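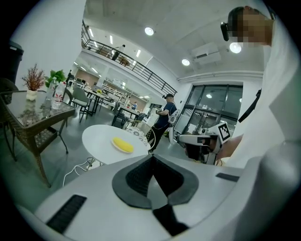 How Do You Teach a Robot to Pick Up a Banana?

If you have ever watched a baby try to eat peas, you already know that hands are hard to use. You had to learn too, even though you don't remember it! Your fingers had to find out how tightly to hold a cup and when to let go of a spoon. A robot has to learn all of that as well, and it starts out even clumsier than the baby did.

One way to help it is with a kit called Wivus, made by a company named Savolainen. There is no robot in the box at all. What you get is a pair of grippers, which are a bit like big chunky tongs, one for your left hand and one for your right. You squeeze, the black fingers close, and if you have lined things up nicely you will be holding something. (If you haven't, you will be chasing it across the table. We did a lot of chasing.)

While you work, a small camera on each gripper keeps watching. It sees what the fingers see — the table, the plate, the thing you are reaching for, and quite often your friends standing nearby. Later a computer goes through all those recordings, over and over, and looks for patterns. Then a robot arm with the same kind of fingers can try the job for itself. 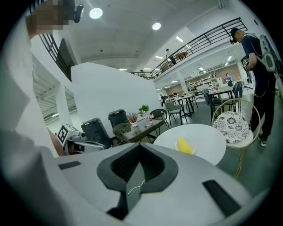 Practice time with the grippers. The yellow object on the round white table is shaped like an ear of corn.

Why not just tell the robot what to do? Well, try it with a grown-up some time. Ask them to pick up a pencil, but let them move only when you say exactly how far and which way. You will both be very tired before that pencil leaves the desk! Showing is so much easier than telling, and that goes for people and machines alike.

You may also spot a square tag with a black-and-white pattern on a gripper. It looks like a tiny, blocky puzzle. A camera can recognize a pattern like that and work out where the tag is and which way it is tilted, and so the computer can follow the gripper as it moves through the room.

Is it hard to use?

A little, at first. Eetu Pelkonen, who is 11 and came along to try the kit with his aunt, said it felt like wearing somebody else's hands. His best advice is to slow down. Soft things squish if you squeeze too much, and round things roll away if you bump them, so come in gently and close the fingers last of all.

One try isn't enough for a robot, either. The booklet in the box suggests 1,000 tries for a single job, which sounds like an awful lot — and it is — but you can share them out among your friends and move the objects to a new spot each time, so the robot doesn't learn only one corner of one table.

Can I have one?

The full kit is meant for schools and clubs, and a grown-up has to set it up. If your school would like to borrow one, ask your teacher to write to the Unditska learning desk at Wondwood. The next loans begin in December.

Page updated 9/2/18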